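Nernwood 1, Pratora 1. Match notes from the ground, posted in pieces between jobs. 2025-09-07

1/ Shape first. Nernwood set up in a 4-4-2 out of possession, 4-2-3-1 with it. Pratora played three at the back, wing-backs high, and a single pivot. On paper that gives Pratora the spare man in the first line. In practice they had him for 18 minutes.

2/ Nernwood's adjustment was simple. The right-sided forward, Hajdu, stopped pressing the ball and started standing on the pivot. The winger behind her jumped to the outside centre-back. Pratora's keeper went long from then on, and most of it was lost.

3/ The cost of that adjustment is the space behind the winger. If the wing-back gets turned and faces forward, the fullback has two to deal with. Pratora found it once before the break, from a throw-in, and scored from it. Cutback, first-time finish, Enikő Gulyás. Good goal.

4/ Note the throw-in. Nernwood have now conceded from the second phase of a throw three times since March. The marking at the first contact is fine. The edge of the box is empty every time. It is a coaching problem and a cheap one to fix.

5/ The Gulyás sisters started together for the first time this season. Erzsébet played as the left wing-back and had the harder afternoon of the two. She was asked to cover the whole flank and defend the back post on corners as well. She was walking by the 70th minute and stayed on until the end.

6/ Attendance given as 3,225. The far stand was closed for the drainage work, so capacity was down. The last time these two met here the gate was about 2,000, in rain.

7/ Half-time. Kang came on for Nernwood in place of the deeper midfielder. I had expected a like-for-like change. Instead she played ahead of the ball and they went to a single pivot of their own, which made the centre of the pitch one against one all over.
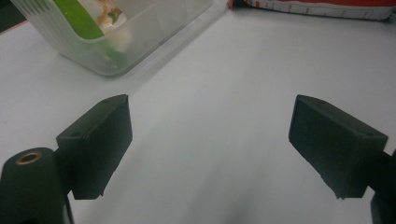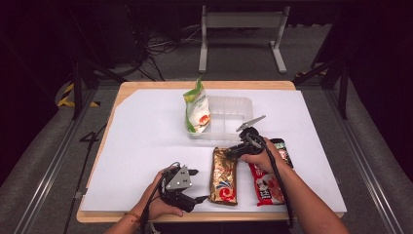

8/ Second half was more open as a result, and not better. Passing dropped off on both sides. Both back lines sat five metres deeper than they had in the first half and the midfields did not follow them. A lot of running, very little control.

9/ The equaliser came from a corner. Nernwood load the near post with three, block the zonal marker on the six-yard line and deliver behind them. Pratora had it scouted - their keeper was pointing at it before the kick - and still lost the second runner. Hajdu, header, from close in.

10/ On the penalty appeal. I have now watched it from the one angle available. The defender's arm is away from the body, but the ball comes off her own thigh from very short range. No penalty for me. The referee was well positioned and gave her decision without delay.

11/ Substitutions. Thirumalai Kamath used three of his five for Nernwood and made the last with 12 minutes to go. Juraj Ďurica emptied the Pratora bench, including a double change in the 80th that broke up the play just as his side had a spell of possession. I would have waited for a stoppage in the other half.

12/ Jurkov's full debut in goal for Nernwood. Handling sound, starting position too conservative. She stayed on her line for two through balls that were hers to collect. Distribution off the left foot was accurate to the halfway line and no further. Worth another start.

13/ A word on the surface. The new drainage runs under the south half only and the ball was noticeably quicker at that end. Both sides overhit passes in that direction early on. By the hour they had adjusted. I assume the rest gets done in the off-season.

14/ Hajdu has now played 170 league matches for the club. The pace has gone a little and the reading of the game has more than covered it. The pressing change in post 2 only functions if the forward knows when to leave the pivot, and she got that right almost every time.

15/ Table: the point keeps Pratora a place above Nernwood on goal difference. Neither has a favourable run coming. Pratora are away twice in a row, Nernwood have the cup replay midweek and will need to rotate in midfield.

16/ Correction to post 3. The throw-in was taken on the left, not the right, so the fullback caught out was on the other side. The point about the winger's space stands in general but does not explain that goal. Thanks to the two people who wrote in.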